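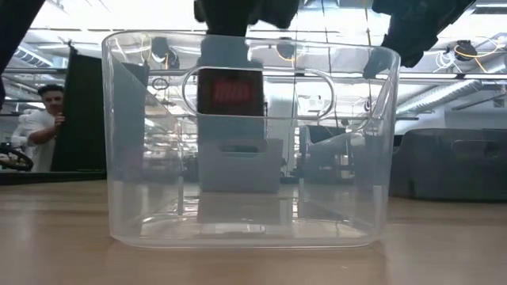
Torari Home Chores Club – How-To Pages

Can a robot tidy your pantry yet? Kind of! I've been setting up bin-and-jar sorting for our club, and so many people have asked how to try it that I'm writing the whole thing down. Set aside 30 minutes for your first go, and don't schedule anything right after it.

1. Pick your bins. I like a mix of clear and gray ones with handle holes. Clear plastic is pretty hard on cameras (all those shiny streaks!), so if your arm keeps missing the rim, do the gray bins first and come back to it.

2. Clear the table. Leave a good wide stretch of bare wood so the arms have room to swing.

3. Lay the jars on their sides. A standing jar is easy. A jar lying down can roll, and that's closer to what you get when you unload a grocery bag.

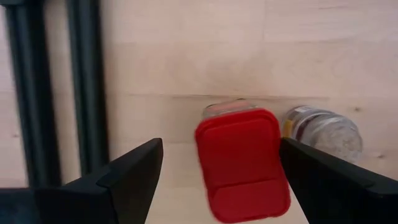

Photo: Dilwyn Gronow / Torari

4. Open the gripper all the way before you come down. With two jars side by side like these, go for the one with the big lid first – the red one is the easier target. Line up so both fingers have space, then close slowly. If one finger touches early, back off and shift over a little.

5. Lift, pause, then lower into the bin. Please don't drop glass. I did 17 tries in a row one evening in December and my best advice is to go slower than feels reasonable.

So is it ready for your kitchen? For plain pick-and-place, I'd say nearly. For a whole messy shelf, I'd still do it by hand (and be done in 2 minutes). Next page: lids, and how to get them off.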